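Kunsthalle Florach › Besuch › Häufige Fragen

Häufige Fragen zur Ausstellung und zur Vortragsreihe

Stand: November. Wird laufend ergänzt, bitte vor der Anreise nochmal reinschauen.

Wann ist offen?
Vormittags ab zehn, Schluss um 18 Uhr. Letzter Einlass 17.15 Uhr. An Vortragsabenden länger, dann aber nur Erdgeschoss.

Was wird gezeigt?
Sammlung Sandhu, 117 Arbeiten auf Papier. Überwiegend Farbstudien, dazu Skizzenbücher und ein paar Drucke. Nicht alles hängt gleichzeitig, die empfindlichen Blätter werden zur Halbzeit ausgetauscht. Welche wann: Liste an der Kasse.

Muss ich vorher buchen?
Ausstellung nein. Vorträge ja, der Saal hat 41 Plätze und die sind meist schnell weg. Warteliste gibts, einfach Mail mit Name und Termin. Keine telefonische Reservierung.

Kann ich Blätter im Original ansehen, die gerade nicht hängen?
Ja, im Studienraum. Anmeldung mindestens eine Woche vorher, Inventarnummern angeben. Bleistift erlaubt, Kuli und Füller nicht. Taschen ins Schließfach. Vorgelegt wird einzeln, bitte nicht selbst umblättern, wenn ein Blatt lose liegt. 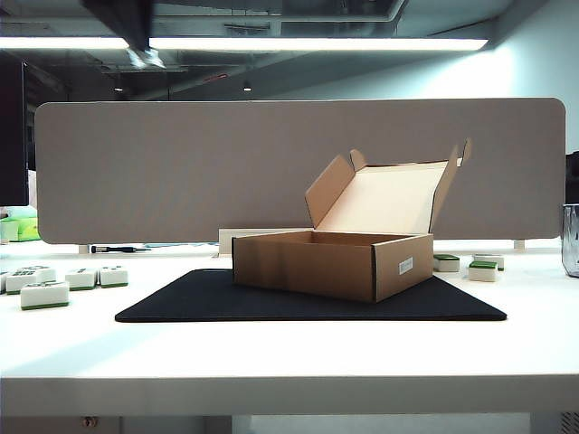 Brullora schreibt dazu, eine Woche Vorlauf sei für Leute von auswärts zu lang, man wisse oft erst zwei Tage vorher, ob man fahren kann. Verstehen wir. Kürzer geht es im Moment trotzdem nicht, die Blätter kommen aus dem Außendepot. Wer flexibel ist, kann sich auf die Nachrückerliste setzen lassen, da klappt es manchmal auch am nächsten Tag.

Darf ich fotografieren?
In der Ausstellung ja, ohne Blitz und ohne Stativ. Im Studienraum nur für die eigene Arbeit, Formular ausfüllen. Veröffentlichung immer extra anfragen, auch bei Blogs und Abschlussarbeiten.

Worum geht es in der Vortragsreihe?
Farbe und Wahrnehmung. Warum ein Ton neben einem anderen kippt, was Nachbilder mit dem Sehen machen, ob man Farbe überhaupt erinnern kann. Kein Vorwissen nötig. Dauer jeweils eine Stunde, danach Gespräch, das zieht sich erfahrungsgemäß. Beginn 19 Uhr, pünktlich.

Gibt es die Vorträge zum Nachhören?
Nur Ton, kein Video. Kommen ein paar Wochen später auf die Seite. Zwei fehlen noch, Mikro war defekt, wir versuchen gerade den Text zu bekommen.

Was ist mit dem Begleitheft?
Verlag Jamon, deutsch, Auflage 3.000. An der Kasse oder per Post. Versand dauert derzeit etwas länger, sorry. Auf der hinteren Umschlagklappe steht eine alte Mailadresse, bitte die von dieser Seite nehmen.

Im Heft sehen die Farben anders aus als an der Wand. Druckfehler?
Nein. Die Räume sind stark abgedunkelt, Papier verträgt wenig Licht. Bei wenig Licht wirken Rottöne dunkler und stumpfer, Blau und Grün halten sich besser. 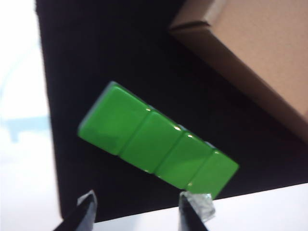 Dazu kommt die Wandfarbe, ein warmes Grau, das verschiebt den Eindruck nochmal. Wer vergleichen will, nimmt das Heft am besten mit in den Saal und wartet ein paar Minuten, biss sich die Augen angepasst haben.

Führungen?
Für Gruppen bis zu 41 Personen, dann allerdings geteilt und zeitversetzt. Schulklassen bitte früh melden, die Vormittage sind begehrt.

Barrierefrei?
Erdgeschoss und Vortragssaal ja. Studienraum über den Aufzug im Hof, bitte an der Kasse klingeln lassen. Klapphocker stehen am Eingang.

Mein Kind ist vier, lohnt sich das?
Kommt drauf an. Es gibt einen Farbtisch im Foyer mit Filterfolien und Lupen. Kinderwagen passen überall durch, nur der kleine Raum hinten ist eng.

Frage nicht dabei?
Mail an die Kasse, Antwort meist inerhalb von zwei Werktagen.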